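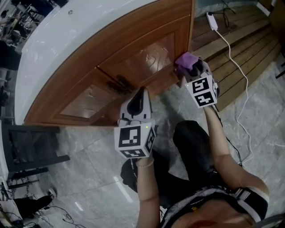

From: Romana Dvořáček
To: homebots list
Subject: Re: [homebots] Can anything wipe down a kitchen yet?

Hi all,

Przemysław wrote on Thursday:

> My sister asked me at dinner when she can buy something that
> does the cupboards. I said five years, because I always say five
> years. Has anyone seen a machine do a whole kitchen lately,
> start to finish, no edits? I don't count countertops. Anyone
> can do a countertop.

Ha, I've been saying five years for longer than that. But you're right about countertops, a flat white bench is the easy bit and it's what every demo video shows you.

Cupboard doors are where it all goes pear-shaped. We've been at this since July on the Turnon project and I reckon I've thought more about door mouldings than any cabinetmaker alive! A raised frame gives you a step down to the panel, and that step is where the grime lives. You or I just shove a fingertip into the cloth and run it along. With two stiff fingers you've got a wad of cloth that wants to ride over the corner and leave a line behind. Then put the whole lot on a curved front, so the angle keeps changing as you go along, and the handles are waiting to snag you (they do, they really do).
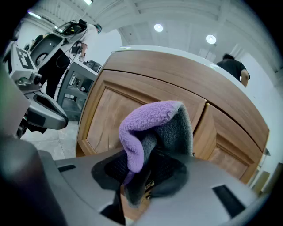
Purple cloth in the gripper, cabinet doors behind.

Our numbers, for what they're worth: 1,116 wipes recorded by people using the hand-held grippers, and 1,092 kept after Aleksandra went through them. The policy trained on those is pretty good at getting the cloth onto the door. It's much less good at knowing when to stop, or when to refold to a clean side. Maj-Britt thinks we need force sensing. I think we need more folding, and we've had that argument enough times that I'll spare you the rest of it.

So no, Przemysław, not a whole kitchen. One door, on a good day, if somebody hands it the cloth. I'd hire a person for the other 53 jobs on the list.

Has anybody tried microfibre versus terry? Selvaraj mentioned the Estovard people had switched and I never heard how they went.

Cheers,
Romana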